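The Chair Record
From the Prustbridge archive of work stories
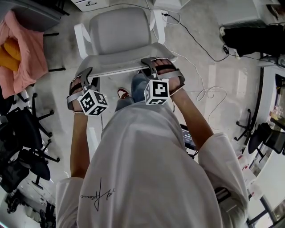 A contributor at the gray chair, both hand units fitted.

The Office of Recorded Labor at Prustbridge accepted chairs on Mondays. Doors, drawers and kettles were assigned to other days, and requests to exchange one for another were to be made in writing.

The contributor had been engaged to supply 4000 examples of an office chair being moved by hand. The agreement, issued by Dratex on behalf of the Hegde program, defined an example as one complete action, begun from rest and ended at rest. It further stated that the action should be performed "in the ordinary manner." No definition of the ordinary manner was attached.

For the first weeks this caused no difficulty. The contributor took hold of the seat, drew the chair forward, turned it, released it and stood back. The marker cubes beneath the wrists reported the position of each hand. In the evening the examples were sent to Broltitz, where the learning system received them, and by morning a notice came back stating how many had been accepted.

In February the notice changed. Example 3063 had been returned.

The contributor read the entry twice. It gave no fault in the markers and no fault in the timing. Under "Reason" the reviewer had entered a single line: Hand remains on chair after task is complete.

The recording was requested and played. It showed the chair being brought to its place, as in all the others. The right hand then stayed on the front edge of the seat for two seconds before letting go.

A form was provided for disputes. The contributor began it, stating that the pause had been an error and would not be repeated, and then struck out the sentence. The form asked for an accurate account. The contributor had grown up in a house where chairs were put back at night by the last person awake, and that person had always kept a hand on each one a moment before turning out the light. The contributor wrote this down in the space allowed, continued on a second sheet, and signed.

Broltitz replied after the customary interval. The appeal had been considered. The example was restored to the set and would be used in training with the rest. No further explanation was given — the office did not issue them.

The work was completed in the spring, and the contributor was moved to drawers.

Some time afterward an invitation came to observe the trained machine. It stood in a long room at Dratex before a plain chair. At the signal it took the seat by its front edge, drew it forward, and set it straight. The attendant reached for the switch.

"Please wait," the contributor said.

The machine's hand was still on the chair.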